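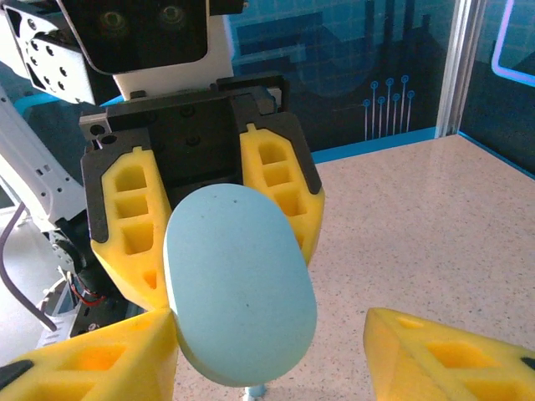
Robotique et automatismes > Kits et matériel > Avis avant achat

Kit Rimeo à deux bras : est-ce que ça vaut le coup pour un atelier comme le nôtre ?

fil_et_bobine
25 novembre 2022

Bonjour à toutes et à tous, et d'avance pardon pour la longueur, je n'ai jamais su faire court ! Je m'occupe d'un petit atelier de bricolage et d'électronique ouvert aux adolescents et aux adultes du quartier, dans un local prêté par la mairie (chauffé, c'est déjà beaucoup). Nous avons reçu une aide qui doit être dépensée avant la fin mars, et l'idée d'un poste de manipulation robotisée revient chaque fois que nous en parlons autour du café. Pas un bras unique qui déplace des cubes, ça nous l'avons déjà, il dort dans une armoire. Plutôt deux bras côte à côte, capables de se passer un objet ou de le tenir ensemble.

En fouillant, je suis tombée sur le Rimeo dans sa version double, que Hedegaard vend soit en pièces détachées, soit monté et réglé dans sa cabine, avec une formule de mise en service sur place en supplément. Le commercial a été charmant au téléphone, mais un commercial est rarement désagréable quand on lui parle d'une subvention. J'aimerais donc l'avis de gens qui ont mis les mains dedans.

Mes interrogations, un peu en vrac : est-ce que les doigts souples tiennent dans la durée, avec des débutants qui serrent tout trop fort ? Est-ce que la cabine fermée sur les côtés est utile ou bien est-ce du décor ? Faut-il prendre la mise en service, qui coûte tout de même une jolie somme pour nous ? Et puis la question bête : que fait-on faire à ces bras une fois passé l'émerveillement du premier jour ? J'ai peur d'acheter un très bel objet que l'on regardera en visite.

Je précise que nous sommes plutôt à l'aise avec un tournevis et un peu moins avec le reste. Un de nos habitués programme très bien, mais il déménage au printemps.

Merci mille fois à qui voudra bien me répondre, même en deux lignes !

Fomotard

Bonjour ! Oui, prends-le. On en a un, il marche. Par contre la notice est mal traduite, demande la version anglaise. Et achète des doigts de rechange tout de suite, pas après.

mousse_et_servo

Bonjour, et bienvenue dans le petit monde des gens qui parlent à leurs pinces !

Je vais essayer de prendre les choses dans l'ordre, même si je sens que je vais m'égarer. Nous avons le Rimeo double depuis 17 mois, à l'atelier de Plutstead où je donne un coup de main, acheté monté et en cabine. Je n'ai aucun lien avec Hedegaard, à part des factures.

Les doigts d'abord. C'est de la mousse jaune avec des alvéoles creusées dedans, prise dans une monture noire, et je m'attendais à quelque chose de fragile. Eh bien non, en tout cas pas comme je le craignais. La mousse pardonne énormément. On peut pincer une pièce légère avec trop de force et elle s'enfonce un peu dans le doigt au lieu de filer à l'autre bout de la table. Ce qui s'use chez nous, ce sont les arêtes, surtout à la pointe, à force de racler le plateau quand quelqu'un descend la pince trop bas (et quelqu'un la descend toujours trop bas). Nous avons changé 5 doigts depuis l'achat, tous du même côté, ce qui en dit sans doute plus sur nous que sur le fabricant. Le remplacement se fait en quelques minutes avec la clé fournie. Fomotard a raison pour les rechanges : les délais de livraison m'ont déjà fait manger mon chapeau.

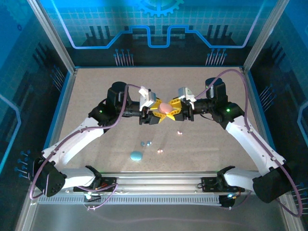

La prise à deux mains, maintenant, puisque c'est elle qui te tente et que c'est elle aussi qui justifie la différence de prix. Chaque bras se règle très bien tout seul, et l'on croit alors avoir fini. Puis on leur demande de travailler au même endroit et tout est à reprendre, car un petit décalage de chaque côté en fait un grand au milieu. Notre exercice favori consiste à faire tenir une petite forme légère par les deux pinces à la fois, comme cet œuf rose saisi entre les pointes jaunes, au-dessus du plateau. Tu remarqueras que les doigts des deux bras se rejoignent presque nez à nez : à cette distance, si l'un pousse un rien trop, c'est l'autre qui encaisse. Les premiers essais de nos débutants finissent souvent par terre, enfin, sur la table, et tout le monde rit beaucoup. Au bout de quelques séances ils comprennent qu'il faut approcher un bras, attendre, puis amener le second, et là c'est un vrai plaisir de les voir se concentrer.

Pour les câbles, prends le temps de les faire passer correctement. Les nôtres sont violets et forment de grandes boucles au-dessus des bras, ce qui paraît un peu fouillis la première fois. J'ai voulu les serrer avec des colliers, très fière de moi, et j'ai perdu toute l'amplitude du poignet. Laisse du mou ! Vérifie simplement, bras tendu puis bras replié, que rien ne vient se prendre dans l'épaule.

La cabine, j'étais contre. Je trouvais les parois bleues avec leurs dessins de circuits un brin tape-à-l'œil, et je n'ai pas complètement changé d'avis sur le décor. Sur l'usage, si. Le fond reste le même d'une séance à l'autre, les passants ne traversent pas le champ des caméras, et les petites pièces tombent moins souvent derrière le meuble. Si vous avez un mur propre et quelqu'un d'adroit de ses mains, vous pouvez fabriquer l'équivalent, mais comptez le temps que cela vous prendra. Le plateau moucheté, lui, est très joli et très traître : une miette claire posée dessus disparaît presque. Nous travaillons avec des formes bleues et roses franches, c'est plus reposant pour les yeux.

La mise en service : je dirais oui, vu ce que tu racontes de ton programmeur qui s'en va. Elle a duré 2 jours chez nous. Le premier est passé en réglages que nous aurions fini par faire seuls en râlant. Le second valait vraiment l'argent, parce que la technicienne nous a laissés tout dérégler et nous a fait tout remettre. Demande explicitement cette partie dans le devis, elle n'était pas écrite dans le nôtre. Demande aussi que la sauvegarde des réglages soit faite sur une clé que vous gardez sur place.

Deux choses que je n'aime pas, pour être équitable. Le logiciel oublie la vitesse choisie quand on change de profil, et il repart sur la valeur d'usine, trop vive à mon goût pour des enfants. Et l'assistance répond gentiment, mais lentement ; la dernière fois j'ai attendu 7 jours pour apprendre qu'il fallait retourner un connecteur.

Quant à ce que l'on en fait après le premier jour… Nous avons commencé par des choses toutes simples : prendre, poser, passer d'une pince à l'autre, ranger des formes par couleur. Ensuite ce sont les participants qui ont eu des idées. Une dame qui fait de la couture voulait voir si les bras pouvaient tendre un morceau de tissu (oui, à peu près, avec une patience d'ange). Des collégiens empilent des anneaux et se chronomètrent. Le poste sert presque chaque semaine, et il y a même une feuille d'inscription collée sur la porte.

Si tu veux passer le voir avant de signer, écris-moi en message privé, tu essaieras les commandes toi-même, et je ferai du thé.

fil_et_bobine

Oh merci, merci ! Je n'espérais pas autant de détails. Je retiens les doigts de rechange, le mou dans les câbles (j'aurais mis des colliers, moi aussi, c'est certain) et la deuxième journée à faire inscrire au devis. Pour la cabine nous en reparlerons entre nous, un de nos menuisiers du dimanche est déjà en train de dessiner quelque chose sur une nappe en papier. Et je t'écris pour la visite, avec grand plaisir.

petitpas_3d

Je passe après tout le monde, juste un mot sur la version en pièces détachées. Nous l'avons prise pour faire des économies. Le montage est faisable et même très agréable si vous aimez ça, mais le rail de devant, celui qui porte les deux blocs de base, doit être parfaitement droit avant de serrer quoi que ce soit. Nous l'avons compris avec les deux bras déjà posés dessus, et il a fallu tout redescendre. Pour le reste je n'ai pas de plainte. Bon courage pour le dossier !

Imprimer cette page | Envoyer par e-mail

Rubriques liées : Pinces et préhenseurs, Ateliers partagés, Devis et subventions

Contact | Règles de la communauté | © Tous droits réservés | Haut de page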